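Stand: 27. April 2023
Zuständig: Sachgebiet Bestandsführung, Bildungszentrum Trellholm

# Anleitung: Kleinteile und Instrumente im Bestandsverzeichnis erfassen

Die Anleitung gilt für alle Fachbereiche des Bildungszentrums, die bewegliche Gegenstände von geringer Größe verwalten. Sie ersetzt das Merkblatt vom Februar. Möbel, Fahrzeuge und fest eingebaute Anlagen werden nach einem gesonderten Verfahren erfasst.

Das Verzeichnis wird in der Anwendung Prasis geführt. Schreibrechte vergibt Ute Haberkorn auf schriftlichen Antrag der Fachbereichsleitung.

## 1. Vorbereitung

Legen Sie vor Beginn folgende Unterlagen bereit:

- den letzten bestätigten Bestandsauszug des Fachbereichs
- Lieferscheine und Rechnungen zu Neuzugängen
- das Formblatt 117 für Abgänge und Umsetzungen
- die Liste der gültigen Standortschlüssel

Die Erfassung erfolgt durch zwei Personen. Eine Person liest die Angaben am Gegenstand ab und spricht sie vor, die zweite trägt sie ein und wiederholt sie. Ein Wechsel der Aufgaben innerhalb eines Schrankes oder einer Schublade ist zu vermeiden.

## 2. Inventarnummer bilden

Die Inventarnummer besteht aus drei Teilen, die durch Bindestriche getrennt werden:

1. Kürzel des Fachbereichs (zwei Großbuchstaben)
2. Standortschlüssel (dreistellig)
3. laufende Nummer (vierstellig, mit führenden Nullen)

Ein Gegenstand des Fachbereichs Pflege und Medizin am Standort 122 erhält demnach beispielsweise die Nummer PM-122-0044. Einmal vergebene Nummern werden auch nach einem Abgang nicht erneut verwendet. Bei einer dauerhaften Umsetzung bleibt die Nummer bestehen; geändert wird lediglich das Feld „Aktueller Standort“.

## 3. Vorhandene Kennzeichnungen übernehmen

Viele Gegenstände tragen bereits eine Prägung, eine Gravur oder ein Typenschild. Diese Angaben sind zeichengetreu in das Feld „Fremdkennzeichnung“ zu übertragen. Führende Nullen werden nicht ergänzt, Leerzeichen und Punkte nicht entfernt. Eine Fremdkennzeichnung ersetzt die Inventarnummer in keinem Fall.

Kurze Zahlen sind als Unterscheidungsmerkmal nur bedingt geeignet und können mehrfach im Bestand vorkommen. Ergänzen Sie deshalb im Feld „Lage der Kennzeichnung“, an welchem Bauteil sich die Angabe befindet.

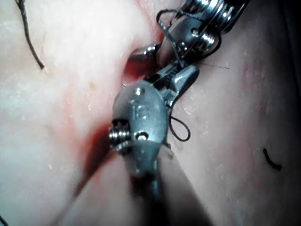 *Abb. 1: Chirurgisches Instrument mit eingravierter Zahl „13“ auf dem Metallgehäuse.*

Ist eine Kennzeichnung nicht eindeutig lesbar, wird jedes fragliche Zeichen durch ein Fragezeichen ersetzt. Vermutungen gehören in das Bemerkungsfeld. Seriennummern aus Lieferunterlagen dürfen ergänzt werden, sofern die Zuordnung zum Gegenstand zweifelsfrei feststeht. Die Quelle ist anzugeben.

## 4. Eigene Kennzeichnung anbringen

Etiketten der Firma Avonetti sind über das Materiallager erhältlich. Sie werden auf einer ebenen, fettfreien Fläche angebracht und dürfen vorhandene Angaben nicht verdecken.

An Gegenständen, die aufbereitet oder sterilisiert werden, ist das Anbringen von Klebeetiketten unzulässig. In diesen Fällen wird die Inventarnummer am zugehörigen Behältnis vermerkt. Nachträgliche Gravuren bedürfen der Zustimmung von Jamshid Sharifi.

## 5. Datensatz anlegen

1. Öffnen Sie in Prasis den Bereich „Bestand“ und wählen Sie „Neuer Eintrag“.
2. Tragen Sie Inventarnummer, Bezeichnung und Standort ein.
3. Übernehmen Sie die Fremdkennzeichnung nach Abschnitt 3.
4. Wählen Sie den Zustand aus der vorgegebenen Liste.
5. Hinterlegen Sie den Beschaffungsbeleg als PDF-Datei.
6. Speichern Sie den Eintrag mit dem Status „Zur Prüfung“.

Die Bezeichnung beginnt stets mit dem Gattungsbegriff im Singular, also „Schere, gebogen“ und nicht „Gebogene Scheren“.

## 6. Prüfung und Abschluss

Leonie Kleinschmidt prüft die Einträge auf Vollständigkeit und doppelte Nummern. Beanstandete Datensätze gehen mit einem Vermerk an den Fachbereich zurück und sind innerhalb von zehn Arbeitstagen zu berichtigen. Nach der Freigabe sind Änderungen nur noch über das Formblatt 117 möglich.

Rückfragen zum Verfahren beantwortet Ute Eichhorn unter der Durchwahl 564.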